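Busis, Galerie: Arbeiten am runden Tisch
Die Hausregeln, Fassung Skusness
Stand: 12.11.2022

Wer bei Busis anfängt, bekommt ein Paar Handgreifer, einen Stuhl und die Hausregeln. Die Greifer werden meistens sofort benutzt, der Stuhl auch. Mit den Regeln ist es schwieriger. Deshalb stehen sie jetzt bei der Galerie, wo sich erfahrungsgemäß mehr Leute hin verirren als in den Ordner »Verbindliches«. Die erste Fassung war 40 Seiten lang und stammte noch aus der Zusammenarbeit mit Soriano. Sie enthielt ein Kapitel über das Ablegen von Gegenständen, das man nur im Sitzen lesen sollte. Geblieben ist, was im Alltag tatsächlich zu Streit geführt hat.

Vor der Aufnahme

Die Tischfläche gehört zur Aufgabe, der Rest des Raums gehört zum Leben. Vor jeder Serie wird entschieden, was auf dem Tisch mitspielt, und dabei bleibt es bis zum Ende der Serie. Wer nach der dritten Wiederholung findet, ein anderes Päckchen würde sich hübscher greifen lassen, beginnt eine neue Serie und trägt das auch so ein.

Verpackungen werden vorher nicht glattgestrichen. Das klingt nach Schlamperei und ist Absicht: Ein Modell, das nur gebügelte Tüten kennt, wird im Supermarktregal unglücklich. Haufen dürfen Haufen sein. Etiketten dürfen nach unten zeigen, Ecken dürfen unter anderen Ecken stecken.

Kalibriert wird am Morgen und nach jedem Sturz, auch nach denen, die keiner gehört haben will. Dazu werden die Finger dreimal ganz geöffnet und geschlossen, danach wird der Nullwert notiert. Fingerbeläge werden abgewischt, sobald sie glänzen. Ob es sich um Fett, Zucker oder beides handelt, ist für das Protokoll unerheblich.

Während der Aufnahme

Zwei Greifer an einem Tisch sind eine gute Idee, solange sie nicht gleichzeitig dieselbe Idee haben. Es greift zuerst, wer angesagt hat. Übergaben in der Luft sind erlaubt, wenn sie in der Aufgabenbeschreibung stehen. Stehen sie nicht dort, sind sie Akrobatik und werden aussortiert – mit Bedauern, manche waren sehr gelungen.

Beide Greifer haben gut zu tun: Die weiße Tüte klemmt hochkant zwischen den blauen Griffflächen, rechts hängt eine gelbe Packung an einer Ecke über dem Tisch.

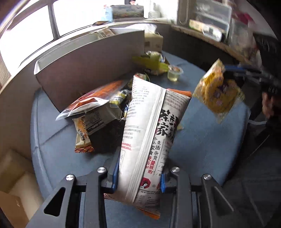
Muss ein misslungener Griff gelöscht werden?

Misslungene Griffe bleiben erhalten und werden als Fehlversuch markiert. Gelöscht wird eine Aufnahme nur, wenn die Technik versagt hat oder eine Person erkennbar ist, die nicht zugestimmt hat.

Zugefasst wird so fest wie nötig. Diese Formulierung hat uns eine lange Besprechung gekostet und ist trotzdem nicht besser geworden. Gemeint ist: Die Ware soll den Tisch in dem Zustand verlassen, in dem sie ihn betreten hat. Chipstüten verzeihen wenig, Kekse gar nichts. Geplatztes wird ersetzt und im Protokoll vermerkt, und zwar unter »Verlust«. Die Rubrik »Verpflegung« wurde im Oktober abgeschafft.

Die freie Hand hilft nicht mit. Man glaubt es erst, wenn man sich selbst auf einer Aufnahme dabei zusieht, wie man mit dem kleinen Finger eine Tüte zurechtschiebt und dabei ein sehr unschuldiges Tempo anschlägt. Ein Roboter hat diesen kleinen Finger später nicht. Solche Stellen gelten als Fremdeingriff, auch bei Leuten, die schon lange dabei sind – gerade bei denen.

Gearbeitet wird in normalem Tempo. Zu schnelle Bewegungen verwischen, zu langsame bringen der Maschine eine Andächtigkeit bei, die in keinem Lager gefragt ist. Nach 100 Griffen ist Pause, ohne Diskussion. Die Handgelenke melden sich in der Regel früher, und dann gilt, was die Handgelenke sagen.

Nach der Aufnahme

Jede Serie bekommt eine Aufgabenbezeichnung, die auch jemand versteht, der nicht dabei war. »Snacks 2 neu final« ist keine solche Bezeichnung. »Einzelne Tüte aus dem Haufen heben und frei halten« ist eine. Die Bezeichnung beschreibt, was getan wurde, und verschweigt freundlich, was man eigentlich vorhatte.

Die Durchsicht macht eine zweite Person. Sie sieht sich 5 Aufnahmen je Serie vollständig an, vom ersten bis zum letzten Bild, ohne Vorspulen. Findet sie darunter einen Fremdeingriff, wird die ganze Serie geprüft. Das ist unbeliebt und hat die Quote der kleinen Finger beachtlich gesenkt.

Schrift auf Verpackungen darf lesbar sein. Lieferscheine, Namensschilder und Bildschirme dagegen nicht, auch nicht am Rand und auch nicht spiegelverkehrt. Der Blick durch den Raum vor dem Start dauert 3 Sekunden, das nachträgliche Unkenntlichmachen einen Nachmittag. Wer es einmal gemacht hat, schaut danach sehr gründlich in die Ecken.

Kabel liegen so, dass sie beim Greifen nicht mitgezogen werden. Kartons, die auf dem Boden stehen, stehen neben den Laufwegen. Zu beiden Punkten gab es in Skusness je eine praktische Vorführung, die nicht wiederholt werden soll.

Abweichungen

Für die Aufgaben in Larnthorpe gilt eine eigene Anlage, da dort mit Glas gearbeitet wird und der Humor entsprechend anders verteilt ist. Bei Widersprüchen geht die Anlage vor. Einwände gegen die Hausregeln bitte schriftlich und mit Nummer der betroffenen Serie. Einwände gegen den Stuhl nimmt die Materialausgabe entgegen.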